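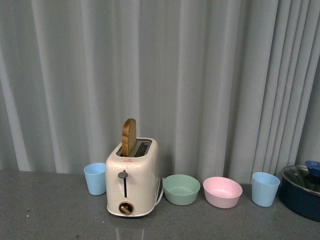 Ağca Toaster Set

Version of Sunday, April 11, 2021

This repository has the recordings from our comparison of two grippers on one kitchen task. The task is to take a slice of bread out of a two-slot toaster and put it in a bowl. We recorded 1,209 attempts with the same arm and the same controller. Only the gripper was changed between the two parts of the set.

Grippers

Wavden: two parallel fingers with flat rubber pads. The opening is wide enough for the slice in both directions.

Asine: two soft fingers that bend around the object. It is slower to close, and the closing force is set by air pressure.

Both are mounted on the Grornov arm with the same plate. The Asine is longer, so the tool offset is different. Please read the offset from the file in each session folder and do not copy it from one gripper to the other.

Counter layout

The objects stand in one row at the back of the counter, in front of a curtain. From left to right: light blue cup, white toaster, green bowl, pink bowl, light blue cup, dark blue pot with glass lid. The slice starts in the left slot and the right slot is empty. The goal bowl is green or pink and is written in the field "target". The cups and the pot are never touched on purpose. They are there as obstacles, and when one is touched the attempt is marked "contact" even if the bread arrived in the bowl.

Contents of a session

Each session folder holds the head camera video, the joint positions, the gripper opening, the commands sent by the controller and one text file with notes. There are 38 sessions. The joint positions are saved at 50 Hz. The video has its own clock, and you should use the column "t_sync" to bring the two together. In the sessions from March this column was computed later from the first arm motion, so it can be wrong by one video frame.

An attempt ends when the bread is released or after the time limit, whichever comes first. The label is one of: success, dropped, broken, contact, timeout.

The head camera

The camera looks at the toaster from the front and a little from above. The slots are easy to find in this view, but the depth of the slice is not. The pale toaster also leaves a reflection on the gray counter, and our first detector sometimes took this reflection as a part of the body. We kept the reflection in the data — a normal kitchen has it too. 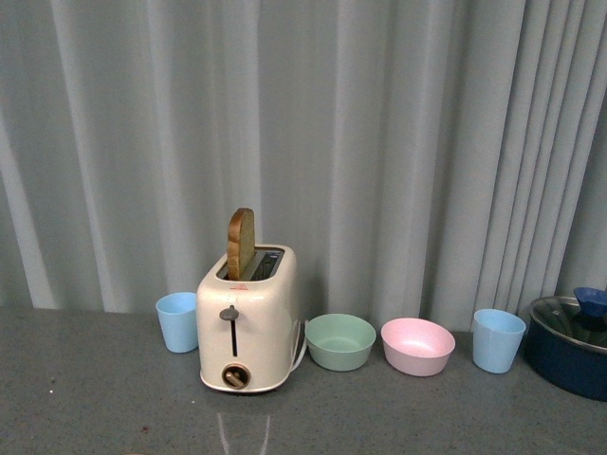
One user of the March version wrote to us that the comparison is not fair to the Asine, as the approach path was tuned with the Wavden and soft fingers would do better coming in at an angle. We agree with the first half. The path was tuned with the Wavden, and we did not repeat this work. For the second half we have no data. If you record angled approaches in the same layout, we would be glad to add them as a separate part.

Known problems

In 5 sessions the gripper opening was not saved for the Asine. The field is empty there, it is not zero.

The label "broken" was given by eye. A small loss of crust was accepted as success, and different people did not always draw the line in the same place.

The curtain and the counter are the same in all sessions. A model trained only on this set will probably not find the toaster in another room.

License and use

Free for research and teaching. Please name the version date when you report numbers, as the labels changed after March.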